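**Otutard Meal Diary: call for participants, second round**

We are looking for 40 people in Jakton and Buto who work evenings, nights or split shifts and who would keep a written diary of what they eat for four weeks. The diaries will become part of the Otutard collection, a local record of everyday meals. You do not need to have taken part before.

The first round brought in 203 diaries. Most came from people who work in the daytime and eat with their households, so we know a lot about Sunday dinners in Jakton and very little about what a bus driver has at half past four in the morning. The second round is meant to fill that gap.

## What you would do

You write in the diary once per shift and once on each day off. An entry can be two lines or two pages. We ask for:

- what you ate and drank, and at what time
- where you ate it, and whether you sat down
- where it came from (home, shop, canteen, machine, someone else's tin)
- what it cost, if you know
- anything you meant to eat and didn't

Spelling and handwriting don't matter. Entries can be in any language. If it isn't English we will have it translated and keep both versions.

There is one longer task in week three. We ask you to describe the place where food is kept at your work: the shelf, locker, fridge or windowsill, who uses it, and what the rules are. These were the best pages in the first round, and we would like more of them.
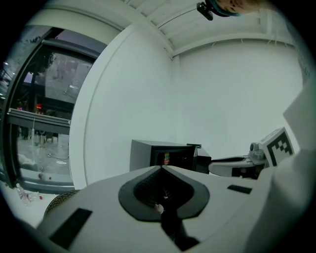
Carter Lévesque wrote to ask whether the fridge task could be done by someone who has no fridge. "I drive between sites and my food lives in the footwell. In August that decides what I eat more than my wages do. I could write you three pages on the footwell." He can, and we hope he does. Car, van, bicycle basket and coat pocket are all fine.

## Who can take part

You can apply if you:

- are 18 or over
- live or work in Jakton or Buto
- have at least two shifts a week that start after 3 pm or finish after midnight, or that are split across the day
- expect to be in the same job for the four weeks

Paid and unpaid work both count. If you look after a relative at night, that is night work for our purposes. Students are welcome if they also meet the shift rule.

We can't take people who are on a supervised diet as part of medical treatment, as the diary could get in the way of the record your clinic asks you to keep. Vegetarian, religious and allergy diets are fine.

## Payment and costs

Each participant gets £200, paid in two parts: £76 when you hand in the first two weeks and the rest when you hand in the last two. Payment is by bank transfer. If you stop after week two you keep the first part. We don't pay for the food itself.

Bus fares to the opening and closing meetings are refunded if you keep the ticket. Please speak to us first if you receive benefits and want to know how the payment would be treated. We can give you a letter setting out the amount and the dates.

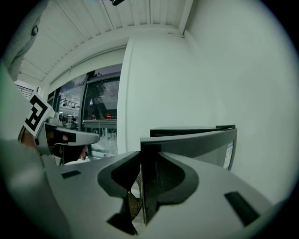
The diary is a stapled A5 book with wide lines and a pocket at the back for receipts. Please use it in preference to your phone, as we want the pages to come in together and in order. Every page is scanned at the end. Faint pencil and yellow or light green pens vanish in the scan, and we lost good entries that way in the first round. Strong dark marks on white, with the kind of contrast you get in the bold block pattern on the square marker, come through cleanly. A plain black ballpoint will do, and there is one in the pack. If writing is difficult for you, we can lend a voice recorder and type up the entries.

## Dates and meetings

The four weeks run in October. The opening meeting is on a Thursday and will be held twice, at 11 am and again at 7 pm, so that people on either side of a shift can come. It lasts an hour. We go through the diary, you sign the consent form, and there is soup.

Both sessions are at the Villanueva Rooms in Jakton. Use the side entrance, the front steps are being relaid. The room is on the ground floor and there is an accessible toilet next to it. Children can come along.

The closing meeting is optional. You hand back the diary, and anyone who wants to read an entry aloud can do so. You can also return the book by post in the envelope provided.

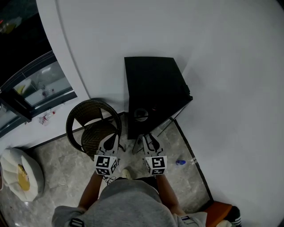

Would my manager be able to find out what I wrote, one applicant asked, because half of it is going to be complaints about the vending machine. The answer is no. Diaries are stored under a number. Names of people and employers are removed from the copies before anyone outside the project reads them. You can ask for a page to be taken out up to three months after you hand the diary in, and you don't have to say why.

## How to apply

Send us a short note with:

1. your name and how to reach you
2. the sort of work you do and your usual hours
3. whether you live in Jakton, Buto or elsewhere
4. which opening session you could come to
5. anything you need from us, such as large print or an interpreter

You can post the note to Otutard Meal Diary, Villanueva Rooms, Jakton, or leave it in the box inside the side entrance. The box is emptied every morning at nine. We reply to everyone.

If more people apply than we have places for, we will choose so that different kinds of work are covered. We already have several nurses from the first round and would particularly like to hear from bakers, cleaners, security staff, drivers and people in food packing. Those we can't place will be asked whether they want to go on the reserve list.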